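About Porel

Plates for everyday tables 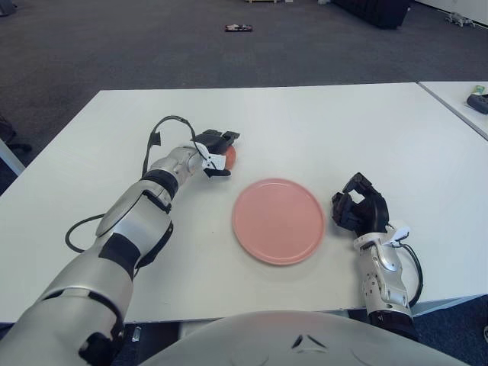 Porel began at a kitchen table, as I suppose a good many small firms do, with Leonie Tuhiwai and Erhan Sönmez grumbling over supper that they couldn't find a plain, cheerful plate without a pattern on it. They wanted colour, a low rim and a shape that would sit nicely in a cupboard – and they wanted to be able to buy just one when one got broken, which in Erhan's house was fairly often!

We now make tableware in 12 colours, and the round pink plate is still the one people write to us about. It goes with a white table, it goes with toast, and it has found its way into 235 nurseries, cafés and school dining rooms as well as a great many homes. Ingeborg Mösli mixes the colours and will happily talk to you about salmon pink for as long as you have the time (do ring her, she likes it).

Valentin Egger looks after orders and packing, and Amr Filali answers the letters, including the ones with drawings in them, which we pin up by the kettle. In October we moved into bigger rooms on the ground floor, with a proper long table for laying out new settings and having our lunch, and we are still finding where we put the teaspoons.

If you would like a single plate, or 80 of them for a village hall, write to Amr and he'll send you the colour card.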